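Fórum > Oficina e Manutenção > Transportadores

Tópico: Fita a fugir para um lado, já não sei o que afinar

rolamento_gasto
4 de fevereiro de 2020
Boas. Tenho um transportador de fita pequeno, estrutura em perfil de alumínio, fita verde em PVC, comprado em segunda mão à Galier. Trabalhou bem até dezembro. Desde que troquei a fita por uma nova da Plastbridge, foge sempre para o lado do motor. Aperto o esticador desse lado, endireita, e passada meia hora está outra vez encostada à guia. Os rolos são lisos, de diâmetro constante. A fita tem 270 mm de largura e a emenda veio feita de fábrica. Alguém já passou por isto?

parafuso_m8
Primeira coisa: a estrutura está em esquadria? Antes de mexer nos esticadores tens de medir as diagonais. Se as duas diagonais não derem igual, podes apertar o que quiseres que não resolves.

rolamento_gasto
Medi agora. Uma dá 827 mm e a outra dá 2 mm a mais. É muito?

parafuso_m8
Para um transportador desse tamanho é. Desaperta os travessões por baixo, põe à esquadria e volta a apertar em cruz. Depois nivela os pés. Só no fim é que tocas nos esticadores.

tapete_rolante
Discordo em parte. 2 mm na diagonal contam, mas ele diz que a fita antiga andava direita na mesma estrutura. Se a estrutura já estava assim em dezembro, o que mudou foi a fita. Eu desconfiava da emenda. Traça uma linha à esquadria a partir de uma borda, antes e depois da emenda, e vê se as duas linhas são paralelas. Já recebi duas fitas com a emenda torta e devolvi as duas.

parafuso_m8
Emenda torta faz a fita oscilar, vai e vem a cada volta. A dele foge sempre para o mesmo lado e fica lá. Isso é rolo ou estrutura.

tapete_rolante
Pode também ser fita curva de um lado, por ter sido cortada do rolo com a lâmina mal guiada. Nesse caso foge sempre para o mesmo lado. Há um teste fácil: tirar a fita, virar o sentido e montar outra vez. Se passar a fugir para o lado contrário, é da fita. Se continuar para o lado do motor, é da máquina.

correia_larga
O teste do tapete_rolante é bom, mas em muitas fitas há sentido de marcha marcado por baixo. Para testar uns minutos em vazio não faz mal, só não a deixem assim a trabalhar.

Aproveito para perguntar: os rolos são mesmo lisos? Os Urkley dessa medida costumam trazer o rolo de tração abaulado. Com dois rolos lisos, qualquer fita curta vai dar trabalho. A distância entre eixos em relação à largura também conta. Quanto mais curto e largo o transportador, pior se afina.

Deixo uma foto de uma fita do mesmo género, com perfil ranhurado na borda de cá e a régua de alumínio do lado de lá.
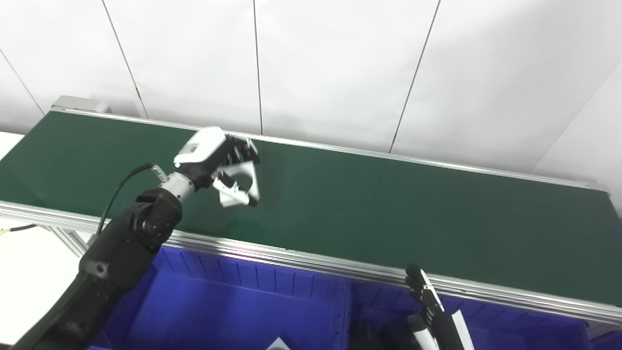

Fita verde mate com perfil de alumínio ranhurado.

Nesse tipo de perfil, a ranhura dá jeito para fixar guias laterais, mas não usem a guia para segurar a fita. A borda começa a desfiar e ao fim de uns meses está para o lixo.

rolamento_gasto
Passei a régua pelos rolos e são lisos de ponta a ponta, os dois. Na fita antiga não me lembro de ver marca de sentido. Na nova há uma seta por baixo e montei conforme a seta.

oficina_tovar
Aqui em Tovar fazemos manutenção a umas quantas destas. Quando o rolo é liso, a solução barata é dar duas ou três voltas de fita adesiva de tecido no meio do rolo de retorno. Fica ligeiramente abaulado e a fita centra.

parafuso_m8
Isso é remendo. A cola larga, acumula pó e ao fim de uns tempos tens a fita aos saltos.

oficina_tovar
É remendo, sim. Tenho uma assim com mais de 1000 horas e nunca saltou. Para quem não quer mandar tornear um rolo, serve.

correia_larga
Para experimentar, serve. Como solução definitiva prefiro mandar abaular o rolo. Numa fita dessas, meio milímetro no diâmetro chega perfeitamente. Com demasiado abaulamento a fita estica no meio e as bordas ficam frouxas.

E não estiques em excesso. Muita gente aperta até a fita parecer uma tábua e depois vão-se os rolamentos.

rolamento_gasto
Ponto da situação. Pus a estrutura à esquadria, as diagonais já dão iguais, e nivelei os pés. Melhorou, mas ainda fugia devagar. Virei a fita como disseram e passou a fugir para o outro lado, também devagar.

tapete_rolante
Então é da fita. Reclama à Plastbridge com as medidas.

parafuso_m8
Se melhorou com a esquadria, era das duas coisas.

rolamento_gasto
Já lhes escrevi. Entretanto voltei a montá-la no sentido da seta e pus a fita adesiva no rolo de retorno para não parar o trabalho. Está a andar centrada desde manhã. Quando a Plastbridge responder, ponho aqui o que disseram.

correia_larga
Limpa a face de baixo e os rolos antes de montar a fita de substituição. Resíduo colado num lado do rolo faz o mesmo efeito e depois andas outra vez à procura.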